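Posted in: Student Work > Materials and Making > Year 2 Reports
Last updated: 10/22/21
By Kadri Baranauskienė

Artificial flowers for the Kanville foyer: stem choice, cutting and arrangement

1. Purpose

The foyer at Kanville has no daylight and the reception desk is unattended at weekends, so fresh flowers were ruled out before the project started. The task was to specify an arrangement of artificial stems that would stand in the existing Vollard vase, be readable from the door, and be taken apart for dusting. The vase has an internal depth of 36 cm. The finished height above the rim was set at 30 cm by the shelf over the desk.

2. Stems

Two suppliers were compared. Warko sells single stems and Jin sells mixed bundles. The Jin bundles were cheaper per stem, but a third of each bundle was filler that did not suit the vase. Single stems were ordered from Warko in September.

The main flowers are hydrangea in blue and rose in red. Hydrangea heads fill width quickly and hide the rim of the vase. Roses give height and a clear point of colour. The two were chosen together because the blue recedes under the foyer lamps and the red does not.

3. Cutting and bending

All stems were measured from the underside of the head. Hydrangea stems were cut to 50 cm and rose stems were left longer, then bent. Bending was done over a rounded edge in several small steps. A single sharp bend marks the coating, and the mark stays visible after the stem is straightened. Side branches were kept above the rim and removed below it, where they catch on each other and stop the stem from seating.

Leaves arrive pressed flat from the carton. They were opened by hand, starting at the base of the leaf — pulling from the tip frays the edge.

4. Weight and balance

The empty vase weighs 863 g. With all stems in place and no ballast it tipped when a rose was turned outwards. Adding 700 g of washed gravel stopped this. The gravel also holds the cut ends apart, so one stem can be lifted out without disturbing the next.

5. Arrangement

Hydrangeas were placed first, low and towards the front. Roses followed, set behind and above them, with the bends turned in different directions so that the stems do not read as parallel lines. Loose tendrils were left to curl across the main stems.

Stems and flowers during the work:

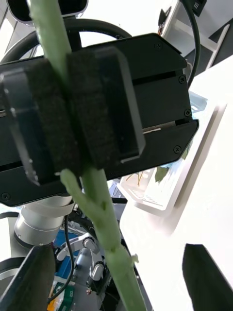
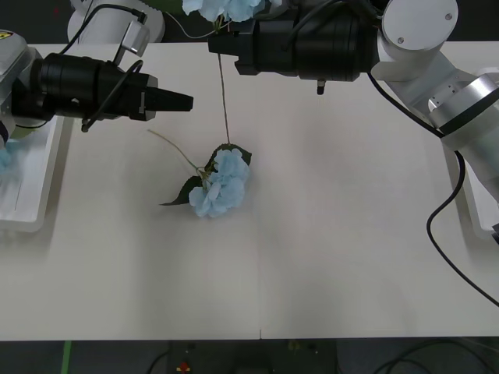
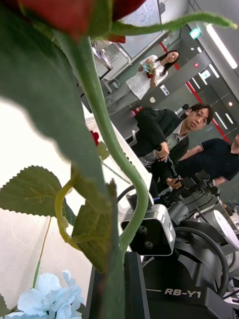

6. Remaining problems

The red heads shed fine fibres for the first few days and should be brushed outdoors before delivery. Cut ends are sharp and need capping — tape was tried and came off in the gravel. Heat-shrink sleeve has been ordered but not tested. The dusting interval is still to be agreed with the Kanville office, and the instruction card will be written once it is.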